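3. What ends up on a shared desk

3.1 How I went about it

I should say up front that I did not set out to study desks. I set out to study clutter in small shared offices, and I had planned to spend most of my time on shelves, drawers and those awful boxes under the window that everyone steps around. But every time I sat down with people at Banilach and asked them where their stuff went, they pointed at the desk. So the desk it was, and the shelves will have to wait for somebody else's paper (or for my next one, if I can face the boxes).

The sample is small. I had 40 desks spread over two sites, Hattar and Rornness, and I visited both of them in the late afternoon, when people had been at it all day but had not yet packed up. I picked that hour on purpose. Early in the morning a shared desk mostly tells you about the cleaning crew. By half past four it tells you about the people, which is what I was after. I wrote down what was on each top, where it sat, and how far a seated person would have to reach to get it. I also talked to anyone who was willing, and 19 of them were, which was more than I had hoped for given that I kept turning up right when they wanted to go home!

I did not ask anyone to tidy, and I did not tidy anything myself, though I came close a few times. When someone asked me what I was looking for, I told them. A few people cleared their things away as we were talking, and I left those desks out of the counts in Section 4, but I kept my notes on the conversations because they were some of the best ones I had.

3.2 Corners, ends and the middle

Most of the desks in the sample were the straight kind, but the ones I got most interested in were the L-shaped ones. People use them in a way I had not expected. The inside of the L, where you would sit, stays fairly open, and the things that hang around for days drift out to the ends. I started calling these the far ends in my notes and never came up with anything better, so that is what they are called in the rest of this paper.

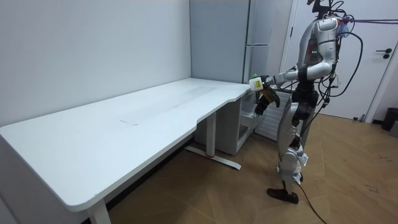

Figure 3. The far end of an L-shaped desk.

Far ends matter to the argument because they are where small, tall things collect. I mean bottles, mostly, and after that tubes, cups and anything else that stands up by itself and takes almost no room. A bottle like the small white one in Figure 3, with its green cap and yellow label, is a good case, as it is the size of thing people would happily leave out for weeks. Set down, a bottle like that will stand upright and not roll, and the green cap makes it easy to pick out against a white top. Several people told me they never put such things in a drawer because they would forget they owned them, and I believe them - I have lost a lot of hand lotion that way myself. A notebook left in the same place gets moved by the next person within the hour, but a bottle seems to get a pass.

The shape of the top plays into this as well. On a curved front edge there is a natural place to pull up a chair, at the dip where the two sections meet, and everything else gets arranged by how far it is from that dip. What you use all day is close. What you use once a day is at arm's length. What you use once a week goes down to the end, and then it belongs to the end more than it belongs to you. One person at Rornness told me she had been working around the same jar for so long that she had stopped seeing it, and only noticed when I wrote it down.

3.3 Marks on the surface

I also kept notes on mats, because a mat is the one object that people on shared desks really do argue over. Put a mat down and you have more or less claimed the spot. At Hattar I found people would slide a keyboard aside without a second thought, but would eat lunch with their plate balanced on their knees before they would set it on somebody's mat. I found that very funny the first time and a bit sad by the third.

Reading a surface for signs of use is harder than it sounds, and I got it wrong more than once. On a pale matte top, a thin mat in nearly the same color and a patch of worn finish can look a lot alike from across the room, so I made a rule that I would touch the surface before I wrote anything down. Where I could not do that, the sheet says "patch" and nothing more. There are not many of these, but I would sooner have a dull word in the table than a wrong one.

3.4 A word on the Busthorpe sheets

The recording sheet I used is a cut-down version of the one I made for an earlier project at Busthorpe. That one had 74 lines and was miserable to fill in standing up. I got it down to 50 by dropping everything to do with drawers, and by folding the different kinds of paper into one line. If you want to compare the two sets of results, go by the bottle, cup and mat lines, which did not change. The paper lines will not match and I would leave them alone. Cables got a line of their own on both versions, but I changed what counted as one halfway through Busthorpe, so please treat that line as two separate measures. The full sheet, with my coffee stain cropped out, is in the appendix.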